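# Founder came back as managing director after three years away. Do our supply terms need to be signed again?

**fanano_parts**

Hello to all. I have a small company, Fanano, which sells rebuilt gearbox parts to repair shops. We are in our region only and I am the one who does the purchasing, so please excuse me if I use some wrong legal words. English is my third language.

Our most important supplier is Standel. Last year Standel was owned by an investment group, Dierckx, and the managing director was a person placed there by the group. With this director I signed a supply agreement that has three points important for me:

- a fixed price for torque converter cores until the end of next June
- payment in 60 days in place of 30
- a yearly rebate of 3000 dollars if we reach the agreed volume

Now the founder of Standel has bought back a large part of the shares and is again the managing director. We received a letter, one page, very friendly. It says that the company "returns to its roots" and that "commercial conditions will be looked at with each partner." It doesn't say that our agreement is finished, and it also doesn't say that it continues.

My worry is the following. The rebate was in the agreement, but the 60 days were given to me only by e-mail, two weeks after the signature. The old director wrote "fine with me, we do it like this." Since that day all invoices came with 60 days and I paid them always in this time.

I would like to know if the new (old) director can say that the e-mail has no value for him. Should I ask for a new signature on everything, or is it better to be quiet and continue? My bookkeeper says to be quiet. My wife says to ask. I see good reasons in both.

Thank you for reading until here.

---

**brakeline_tom**

Congrats, you get to renegotiate. New boss, new deal, it's always like that. We had the same with a paint supplier and they just sent a new price list and everybody had to swallow it. I would start looking for a second source today. Brernow does cores too, I think, or they used to.

---

**old_ledger**

I don't agree with the answer before mine, so I will write a longer one. I worked for many years in contract administration for a parts distributor. I am not a lawyer and I don't know in which state you are, so please take this as the experience of a colleague.

The first thing to understand is who is your contract partner. You signed with Standel, the company. You did not sign with the director, and you did not sign with Dierckx. When shares are sold from one owner to another, the company stays the same legal person and its contracts usually stay in place. It would be different if the founder had bought only the machines and the customer list into a new company. Look at the letter and at the last invoice. If the company name, the registration and the tax number are the same as before, then most probably it was a sale of shares.

After this, read your agreement for a paragraph with a title like "change of control" or "assignment." In some agreements one side may end the contract if the owner changes. If you have such a paragraph, check which side may use it and in how many days. In small supply agreements I found it seldom, but I did find it.

About the e-mail: look if your agreement says that changes are valid only in writing and signed by both sides. If there is no such sentence, you are in a rather good position, as the director had the power to agree and both companies followed it with every invoice. If there is such a sentence, it is less comfortable. The invoices with 60 days still help you, but how much they help is a thing for a local lawyer. One hour of a lawyer costs much less than your rebate.

Now the practical part. I would do it in this order.

1. Make a folder with the signed agreement, the e-mail with its full header, the letter and all the invoices since the signature. Save the e-mail as a file and also print it. Mailboxes get cleaned when the management changes.

2. Make a one-page overview of your terms and mark for each one where it is written. I use colored markers on paper for this, one color for the signed agreement, one for the e-mails and one for what was only said by telephone. You see very fast which color is the weak one.
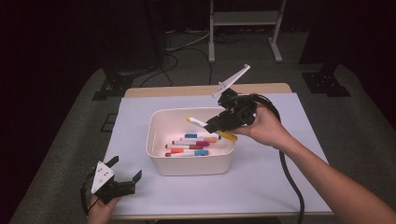 3. Write to Standel a short and polite letter. Congratulate the founder. Then write one sentence such as: "For our records we note that the supply agreement continues unchanged, including payment in 60 days as agreed by e-mail and applied since then." Attach the e-mail. Don't ask "is this still valid?" With a question like this you invite a no.

4. Give them a reasonable date to answer, but don't threaten with anything. If they confirm, put it in the folder and you have finished. If they don't answer and the next invoices still come with 60 days, keep those also.

5. Continue to pay exactly as before. Please don't pay late in this period, even by 2 days. A supplier who looks for a reason to change the terms will find this one first.

So I would not be quiet, but I also would not ask for a new signature on everything. If you put the whole agreement on the table again, the fixed price is on the table too, and for you this is surely worth more than the payment days.

One more point on the rebate. Check if it is calculated on the calendar year or on the contract year, and if your volume is confirmed by somebody at Standel. We once lost a rebate of almost the same size since the person who kept the volume list had left together with the old management. Ask now for a statement of your volume to date. It is a normal request and no one will find it strange.

---

**fanano_parts**

Thank you very much, old_ledger. I looked this evening. The tax number is the same. The sentence about changes in writing is there, on page 23 of the general conditions, in very small letters, and it says "in writing" but it doesn't say "signed." I will ask a lawyer if an e-mail is enough for this. There is no paragraph about change of control, or I am not able to find it.

I will send the letter as you wrote it, and I will ask for the volume statement in a separate e-mail to their sales office.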